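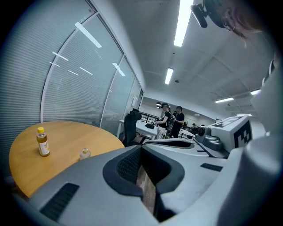 Building a Pair of Hand-Held Grippers, Part 3: Pads, Camera, Markers and First Picks

Parts 1 and 2 covered the handle and the finger linkage. By now you should have two bodies that open and close smoothly when you squeeze the trigger, with nothing mounted on them yet. In this part we add the soft pads, the camera module and the markers, then check the opening and do some tabletop practice. When it all works you will have a pair of Preda grippers ready for recording demonstrations for the Ernutar arm, which is the subject of Part 4.

We built ours at the Omholm shared workshop on the evening slots. Working two evenings a week it took us until September. If you have a bench at home and your own printer you can go faster.

What you need for this part

Two assembled gripper bodies from Part 2
Four finger pads, cast or bought
Two small camera modules with wide lenses
Two white marker mounts
Printed markers on matte paper or card, plus spares
M3 screws in 8 mm and 12 mm lengths
Contact adhesive that stays flexible when cured
Isopropyl alcohol and lint-free wipes
Calipers
Kitchen scale
Two USB cables, long enough to reach from your hands to your back

The housing files are the Vorwood set, revision C. Revision B also fits but has no cutouts for the vent grilles, and you will have to cut them by hand. Do that before the electronics go in. A housing shell takes over 12 hours to print at the quality setting we used, so start the second one before you need it.

Step 1: Dry fit the housing

Put the housing over the body without screws and work the trigger ten or twenty times. The fingers should travel the whole way without touching the edge of the center opening. You want 2 mm of clearance on each side. Less than that and the rubber rim will drag as soon as the shell warms up and moves a little.

If a finger rubs, find out which side it is on before you sand anything. On both of ours the linkage was sitting slightly crooked and the housing was fine. Loosen the two rear screws from Part 2, center the linkage, tighten again and retest.

Seat the rubber rim last. Start at the deepest part of the notch and press outward toward both ends. Don't stretch it to make it reach. If it comes up short, take it out and start over.

Step 2: Fit the pads

The pads do most of the gripping. A hard finger will hold a box, but a round bottle or a glass jar will spin out of it or shoot across the table.

Wipe the finger faces and the backs of the pads with alcohol and let them dry. Spread a thin coat of adhesive on both surfaces and wait until it is tacky. The can says ten minutes. In a cold shop it needs closer to twenty.

Line up the bottom edge of the pad with the bottom edge of the finger, then roll it on upward. The ribbed side faces inward, toward the other finger. Close the gripper on a folded rag and leave it clamped overnight with a rubber band around the trigger. Do not clamp pad against pad with nothing between them. If any glue has squeezed out you will have a single-finger gripper in the morning.

The next day, open the gripper all the way and measure between the pads with the calipers. Ours opens to 107 mm. The pair should match each other, and if they don't, adjust the stop screw on the wider one until they do. Write the number on a piece of tape inside the handle. You will be asked for it when you set up the arm.
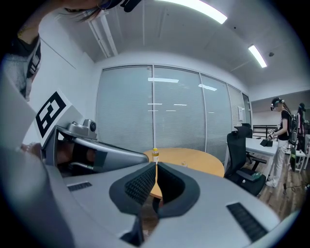

Pads fitted and the fingers facing each other across the gap. The second gripper is at left, with its marker standing up behind the camera module.

Step 3: Mount the camera module

The camera sits on top of the gripper with the lens facing forward, away from the handle. Use the 8 mm screws here. The 12 mm ones will go through the plate and hit the linkage, and you will think the linkage has jammed for some other reason.

1. Feed the cable through the plate before you fix the camera down. The plug will not go through afterward.
2. Start all the screws by hand, then snug them in a cross pattern.
3. Plug the camera into a laptop and open a live view.
4. Close the fingers. Both tips should be in view at the same height.
5. Open the fingers fully. Both should still be in view.
6. Tilt the camera until steps 4 and 5 are both true, then tighten.

With a wide lens you will see a good deal of the gripper body along the bottom of the picture and dark corners around the outside. Leave it that way. The body in view gives you something fixed to compare against if you suspect the camera has shifted.

Put a dab of paint across each screw head and onto the plate. A broken line of paint tells you a screw has turned.

Set the exposure by hand in the room where you plan to record, with all the lights on. Automatic exposure hunts every time you swing past a ceiling light, and the markers wash out for a moment each time it does. Lock the white balance too.

Step 4: Markers

The markers let the tracking software work out where each gripper is and which way it is turned. They are black-and-white squares, and the software is fussy about three things: they must be flat, they must be matte, and each must have a white margin around the black border.

Print at 100 percent scale. Most print dialogs default to "fit to page," which shrinks everything a few percent and will put every distance off by the same amount. Measure the first print with the calipers and enter the real size in the settings file.

Cut with a knife and a steel rule. Leave a white margin as wide as one block of the pattern. Stick the marker down from one edge, smoothing as you go. A bubble in the middle is enough to throw off the angle, so if you get one, peel it off and use a spare.

Every face gets its own number. Keep the left-hand and right-hand numbers in separate ranges and write down which face has which. We mixed up two faces on our first try, and the software reported that the right gripper was upside down for half an evening.

Don't laminate. We tried it. It keeps the paper clean and it also reflects every light in the building.

Step 5: Weigh them

Put each finished gripper on the kitchen scale, cable hanging off the side. Our left one came out at 554 grams. The right should be close to the left. A few grams won't matter, but if one is noticeably heavier your arms will drift apart over a long session and the recordings will show it.

If you have to take weight off, take it from the handle. Weight at the front is worse, but there is very little up there you can remove.

Step 6: Harness and cables

Wear the backpack with both shoulder straps snug and the chest harness flat. Run each cable from the gripper up the outside of the arm and over the shoulder, with enough slack that you can reach straight out without feeling a tug. A hook-and-loop tie above the elbow keeps it from swinging.

Put the headset on last, after the cables are where you want them. Have someone else check your back the first few times.

Tie back long hair and tuck in loose sleeves. A knit cuff will catch in the trigger.

Step 7: First picks

Start at a small table you can walk up to, at a height where your elbows are a little bent. Push the chairs back far enough that you can step around. Choose a couple of small objects with some difference between them. A plastic bottle with a screw cap and a short glass one are good to begin with.

Do these in order:

1. One hand, plastic bottle standing. Close, lift a few inches, set down, open.
2. Same with the other hand.
3. Plastic bottle lying on its side. Approach across the bottle, not along it.
4. Small glass object, one hand, then the other.
5. Small glass object, both grippers, one from each side.
6. Pass an object from left to right.
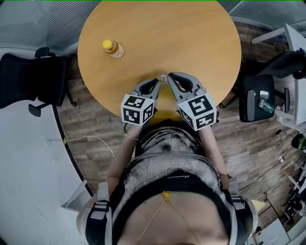 Working with both hands: the tips brought in on either side of the small glass object.

Squeeze slowly. Most dropped bottles come from closing too fast, which knocks the object over before both pads have touched it. Watch the pads and keep your eyes off the screen. Let go slowly too.

For the two-handed pick, bring the grippers in level with each other and stop just short. Then close the last bit with your arms. If you use both triggers at the same moment the object gets pushed toward whichever hand is slower.

Give yourself a few evenings before you record anything you plan to keep. Take a break when your wrists start to ache.

Problems we ran into

Fingers close unevenly. One linkage screw is tighter than the other. Back both off a quarter turn and try again.

Camera view drops out when you raise your arm. The cable is too tight at the plug. Add slack at the shoulder tie.

Tracking jumps when the two grippers are close together. One marker is covering the other. Turn your wrists out a few degrees. If it still jumps, check that you have not used the same number twice.

Pad peels at the tip. Either the surface was not clean or the glue was not tacky enough. Pull the whole pad, clean off the old glue and redo it. Patching just the tip lasted us one evening.

Glass slips but plastic holds. Wipe the pads with alcohol. Skin oil and dust build up on the ribs faster than you would expect.

Trigger feels gritty. Sanding dust from Step 1. Blow it out from the vent side with the housing loosened.

Before you go on

Check the paint marks on the camera screws, measure the opening once more, and save a copy of the marker list with the left and right numbers. Part 4 uses all three when we set up the Ernutar arm and match its jaw travel to the hand-held pair.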